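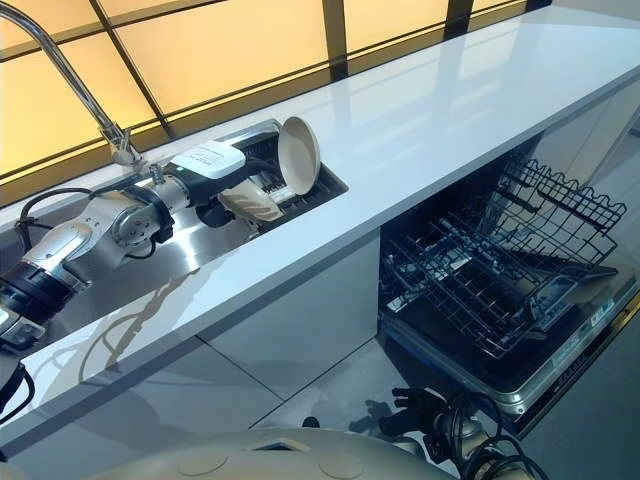
What decides whether a transfer fee gets reported right on the first day? Mostly who leaks it. The buying club wants a small number in print and the selling club wants a big one, so my first-day figure is nearly always off until the add-ons come out.

Transfer desk > Notebooks > Fees model > October

Print this page | E-mail this page

OK, so October, early afternoon, coffee number whatever. I finally got the whole fees table to load in one go! It's 3139 deals now, after I threw out the loans with no option to buy (I went back and forth on those for ages, and I may still put them back in). Center backs are the messy bit. The model keeps guessing low on them, and it's worst for anyone sold in the winter window, where clubs seem to pay up just to get a body in before the deadline.

The Trorkach move is the one I keep coming back to. Cullinane sold him to Disamley for 25 million up front, and then there's a pile of add-ons tied to appearances and a top-four finish. Do I count those as money or as hope? For now I've put in the appearances part and left the rest out, which I don't love, but it does keep him in line with the other midfielders in the table.

I also tried weighting by minutes played. Anyone with fewer than 90 minutes in the season before the move gets dropped, so that's one full match, basically. It took out 143 rows, mostly backup keepers and kids nobody had scouted properly. The fit got a little better for forwards and did nothing at all for fullbacks. No idea why, going to look again after lunch. 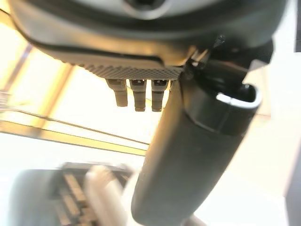

Nanami Higuchi: I'd leave the backup keepers in and give them their own group. Their fees barely move from year to year, so they make a nice flat line to check the inflation numbers against. And please don't drop the kids, half the sell-on clauses are in there.

Fair point about the sell-ons, I'd forgotten those completely. Putting the kids back in tonight and keeping the cutoff for everybody over 21.

Derek Mellor wants the winter window split out in Prullimix before he touches the charts, so that's next. Still to do: fix the currency dates (some use signing day, some use announcement day, ugh), and find out if Cullinane's accounts list the Trorkach add-ons separately.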